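Tudero: progress report, second half of year two
Prepared for the Stareck fund by Sheldon Girard

Summary

The short version is that the cache prediction work runs, the numbers are smaller than the ones in our proposal, and I am not yet convinced they mean what we would like them to mean. The proposal promised a way of putting parts of a processor's last-level cache into a low-power state when their contents are unlikely to be used again. We have a predictor that does this in simulation. Whether it would earn its keep on a real chip is a separate matter, and most of this report is about why I keep the two apart.

Work done since the last report

The predictor was rewritten in the spring. The old version tracked every cache line separately, and the tables it needed ate up a good share of the savings. The new one groups lines into regions and keeps one small counter per region. It is cheaper and a bit dumber. On programs that walk through memory in order it does about as well as the old one. On programs that jump around it does worse, and on two of the database traces it does so much worse that leaving it switched off would be the better policy.

We also replaced the baseline. In the first year we compared ourselves to a cache with no power management at all, which made everyone look good. We now compare against a plain timer that puts a region to sleep after a fixed idle period. The timer is an old idea and takes almost no hardware. I asked for this change over some grumbling, and I would ask the fund to ignore any chart from our earlier reports that doesn't include it.

Results

Against the timer, the predictor saves more leakage energy on most of the test programs, but the gap is narrow. The average is 5 percent. It was a good deal larger in the draft that circulated in September, and I should say where the rest went. The draft left out the energy spent waking a region that had been put to sleep by mistake. Once that is charged properly, several of the best cases turn into ordinary ones.

Slowdown is small on average, and I put little weight on the average. A handful of programs take most of the hit. With the idle threshold at 500 cycles they suffer visibly. Raising it helps them and gives back savings everywhere else. Lowering it to 400 was tried at the request of the Lévesque group, who thought their workloads could stand it. They could, but ours couldn't, and a setting that has to be picked by hand for each customer is a weak selling point.
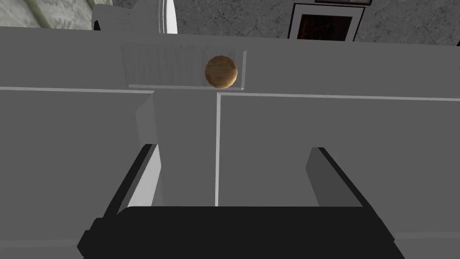 The simulator itself remains my main worry. It models leakage with a fixed temperature, when leakage on real silicon climbs steeply as the chip warms up. A cache sitting next to a busy core will behave differently from one sitting next to an idle core, and our model treats them alike. This could work in our favor or against us. People on the team have argued both ways with great confidence, and I have yet to see a measurement from either side.

Checking against hardware

The proposal said we would compare the simulator with a test board by the end of the second year. We have not done that. The board went out to Mudham for power measurement and came back with readings for the whole package only. That figure lumps the cores, the cache and the memory controller together, so it can't confirm or rule out a change of the size we are claiming. We need separate supply rails for the cache, and the current board does not have them.

There is a cheaper route, which is to run a cache-only stress program and subtract. I have agreed to let the team try it. I expect a wide error range and have asked that it be printed next to every result.

Staffing and money

Spending is under plan, mostly from the hardware work that slipped. Please don't read it as thrift. The money will be needed once the board is revised. One student post stayed open for four months and is now filled. Computing time is over plan, as the new baseline meant rerunning every trace we had already run.

Next period

First, add a temperature model to the simulator, even a crude one. Second, redo the database traces with the predictor allowed to turn itself off when its recent guesses have been poor. An early trial of this looked promising on three traces, and three traces is not enough for me to put a number in a report. Third, settle on a board design with separate rails and get a price for it.

I would also like to agree with the fund on a stopping point. If the predictor still beats the timer by so little after the temperature model is in, the sensible course is to write up the comparison, publish it with the bad cases included, and spend what remains on something else. The team does not all share this view. Their written response will be sent separately, and I have not edited it.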